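Notes from the Cirimico open day, Sunday

Typed on the train home so forgive the state of it. Will tidy later, probably won't.

Got there late, car park full, walked in from the main road. Badge, lanyard, bad coffee. Cirimico have the ground floor and half of the first. Ground floor is real arms on real benches, upstairs is all screens and headsets. Most visitors stayed downstairs. I'd go upstairs first if they run it again, shorter queue.

Downstairs, quickly. Two ways of showing a robot a job. One is hand guiding: you take hold of the arm, it goes slack, you walk it through the move and it plays it back. Had a go at putting a cup on a shelf. Heavier than I thought. My playback was jerky because I was jerky, it copies every wobble. The other way is a leader pair, small arms in your hands, big arms across the bench doing the same. Much nicer. The grip trigger is stiff on the left one, they know.

Kwofie had a table by the stairs with gripper pads. Soft ones, hard ones, one with ridges. Took a leaflet, lost the leaflet.

Talk at 3, in the canteen. Speaker fast, slides faster. Main point I wrote down: they would take 19 careful demos over a big heap of sloppy ones to get a task started, then add more where it goes wrong. For the harder two handed jobs they're aiming at 1,000. Someone asked who does all of those. Answer was staff, in short shifts, and the shifts are short for a reason, your shoulders go. Also a bit about throwing demos out. If the person hesitates, the robot learns to hesitate. Would of liked more on that and less on the funding.

Upstairs then. Pliloser is the name of their remote control set up, headset plus two hand controllers, driving a pair of grippers in a simulated world. Zarkedico is the set of tasks that runs on it. Kitchen ones, a workshop one, a garden one with an Easter egg hunt. Four stations, one was down. You get a short practice then you're on. The garden was the popular one, kids mostly, and they were better at it than the grown ups. I watched over a shoulder for a good while on the big monitor.

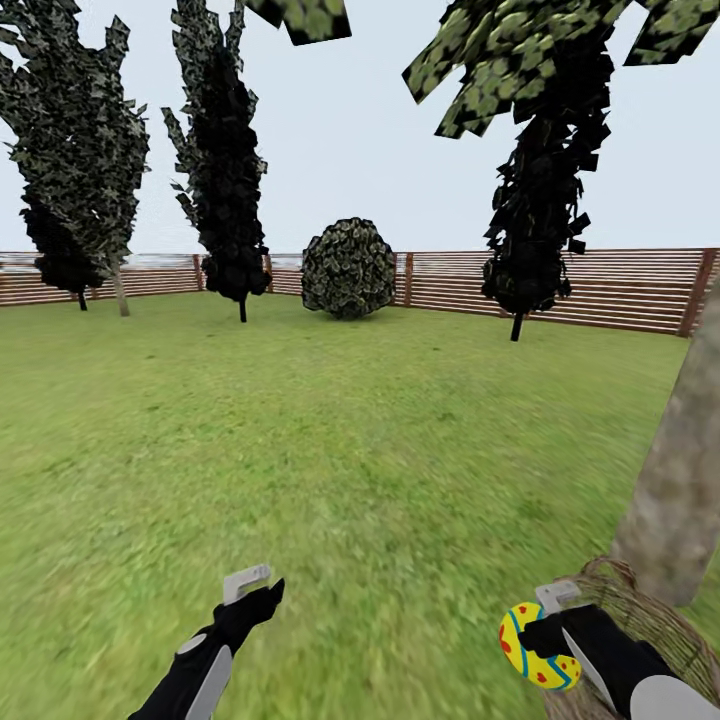 Hard part is depth. You think you're over the basket and you're past it. The woman on the desk said to move slower than feels natural and let go late. Didn't help me much, dropped my first one on the grass, second went in. No feeling in the hands either, so you squeeze by eye. Every go gets saved if you tick the box on the form, mine included, sorry to whoever trains on that.

Asked if egg demos are any use for a real arm. Partly, they said. Good for reaching and placing, not so good for grip, the simulated egg doesnt slip the way a real one would. Fair enough.

To chase up: price of the leader arms, whether Pliloser runs on our older headsets, the Kwofie leaflet again. And parking. Train's in, more when I've found my other page of notes.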